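I've been sitting on the Zukberg stool for long enough now that I think I'm allowed an opinion. Quick background for anyone new here: I spend my evenings bent over computers with their sides off, and my back was born well before 1988, so between the two of us we have needs. Before this I had a kitchen chair with a cushion tied on. Before that I just stood and complained.

I paid $74 for it, in the dark gray. It also comes in a mustard color that I went back and forth on for a week (Hatice Saraç has the mustard one and it looks great, so now I'm a little jealous).

## Putting it together

Easy! Base, casters, gas cylinder, seat, foot ring, done before my coffee was cold. The bolts for the seat plate come in a bag with the hex key. The instructions are all drawings and one of them has the washers on the wrong side, but you'll figure it out when the plate rocks. Mine rocked. I took it apart and put it right and it hasn't made a sound from there since.

The casters push in by hand and you need to really lean on them. I thought one was in, flipped the thing over, and it fell out and rolled under the shelves, where it stayed until the next morning.

## Sitting on it

The height is what sold me. At the top setting I can look straight down into a case instead of peering in sideways with my chin on the drive cage, and for socket work that makes all the difference. You do not want to be reaching at a funny angle when there's a field of tiny gold pins involved. I've bent pins. I know what it costs.
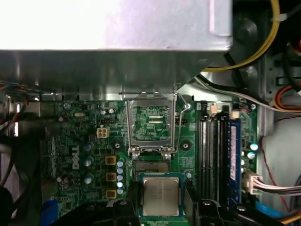
The seat itself is firm. Firmer than I expected, and for the first week I kept getting up and poking it as if that would help. It has softened a bit, or I have. There's a slight dip toward the back so you don't slide forward, and the front edge is rounded so it doesn't dig into your legs. After a long evening I still stand up like a person getting out of a canoe, but a smaller canoe than before.

No backrest, by the way. Zukberg sells one separately and I didn't buy it. Periklis did, and he says he leaned on it twice and then used it to hang his apron.

## The wheels, and my floor

My floor is painted concrete with a slope toward the drain, so anything with wheels wants to go there. The stool drifts. It's slow, but if I get up to answer the door at seven in the evening, it has moved by the time I'm back. Two of the casters have locks and those hold fine – I just never remember to step on them.

They roll nicely over cable and little bits of grit. They do not roll over zip tie ends, so sweep up.

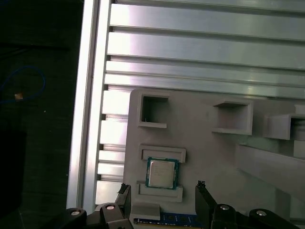 ## The foot ring

My one real gripe. It's chrome, it's pretty, and it slides down. There's a collar underneath that you tighten by hand, and by the end of an evening my feet are an inch lower than they started. Alper Ateş told me to wrap the column in a strip of old bike inner tube and tighten the collar over that, and it's been much better. Still, I shouldn't have to go digging for an inner tube on a new stool. If you're short, like me, you'll use that ring constantly, so keep it in mind.

Also the chrome shows every smudge of thermal paste. Every one. I once found a thumbprint on it from a processor swap I'd done days earlier, and thermal paste travels, as you know if you've ever worn a white shirt near it.
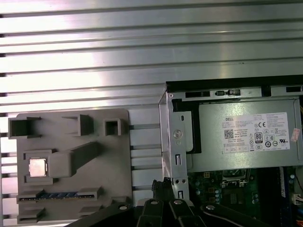

The vinyl on the seat cleans up much better than the ring does. A damp cloth and dish soap is plenty. I got a bit of flux on it and that left a faint shiny spot, which only I can find.

## Compared with the Takis

I borrowed a Takis stool from Cengiz Yaman for a couple of weeks before buying, so I can tell you how it stacks up. The Takis has a thicker, comfier seat and a foot ring that stays put. It also doesn't go as high, and the lever is so stiff that I had to hook a finger under it and sort of hop. If your bench is a regular desk, get the Takis. Mine is counter height, so that was that.

## Should you get it?

If you work at a tall bench and you've got a bit of inner tube lying around, yes. I'd give it four stars, and I'd give it the last one too if they fixed that collar. I wrote to Zukberg about it in July and got a very friendly reply asking for a photo of my receipt, which I'm still looking for.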